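Kornenberg Recipe Cards, a transcribed collection

README

Welcome, and thank you for stopping by! This folder holds the typed-up recipe cards from the old Kornenberg bakery, which closed its doors before most of us thought to ask how anything was made. The cards came to us in two shoeboxes by way of Fidelina Henao, who had kept them on top of her refrigerator for longer than she cares to say, and who was kind enough to let us borrow them one box at a time.

If you just want to bake something, open the folder called cards and pick a file. Each one is plain text and will open on anything, including the very old laptop in my kitchen. If you want to know where the words came from and how much you should trust them, read on.

What is in each file

Every file starts with the title as written on the card, even where the spelling wanders (there are three ways to spell "kuchen" in the first box alone, and I have grown fond of all of them). After that come the ingredients, the method, and then anything scribbled in the margins or on the back. The margin notes are often the best part. One of the rye cards says only "not on a rainy day" next to the oven temperature, and I would dearly love to know the story.

Fields are separated by a blank line. A question mark in square brackets means we couldn't read a word. A word followed by a question mark in square brackets means we think we could, but please don't bet your Saturday breakfast on it.

Measurements

We kept the measurements exactly as they stand. Some cards use ounces, some use cups, and a handful use "the blue scoop," which as far as Fidelina remembers held a little more than a cup of flour. Boris Milošević has been converting the bread cards to grams in a separate folder called metric, and his versions are marked with his initials. Where his weights and the card disagree, the card is the record and Boris is the one who has made the loaf — so use your own judgment.

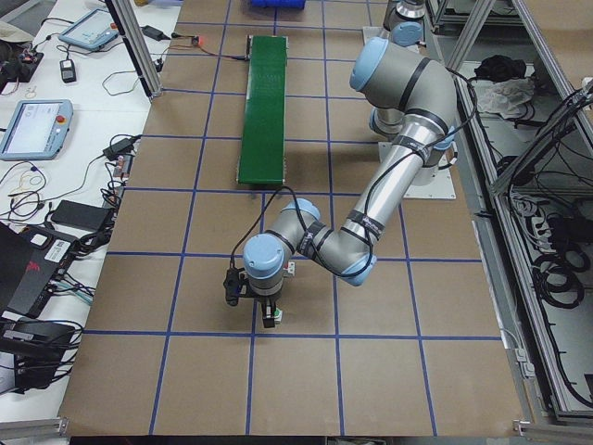 Batch sizes are the other thing to watch. This was a working bakery, and a card that starts with 50 pounds of flour was meant quite seriously. Anqi Guo has scaled down 14 of the bigger recipes for a home oven, and those live in the folder called small. She has baked every one of them at least once, and the seeded rolls a good many more times than that. Yeast and salt were adjusted by taste and not by straight division, so please don't scale her versions back up and expect the original.

Known problems

Five cards are stuck together with what I can only assume is very old syrup, and we have left them alone until somebody with steadier hands than mine has a look. The card titled Metell torte is missing its second side, so the method stops just as the cream goes in. If your family made this cake, please write!

None of the cards list allergens. Several say "nuts" without saying which, and a few call for lard where you might expect butter. Raw egg turns up in the icings too.

Using and sharing

Cook from these, print them, put them in your church cookbook. All we ask is that you mention the Kornenberg cards and keep the margin notes with the recipes they belong to.

Corrections go to Jhosep Correa, who looks after the files. Send the card title, the line, and what you think it should say.

Changes

January: second shoebox added, apart from the stuck cards. Fixed the oven temperature on the poppy seed roll, with apologies to anyone who tried the earlier one.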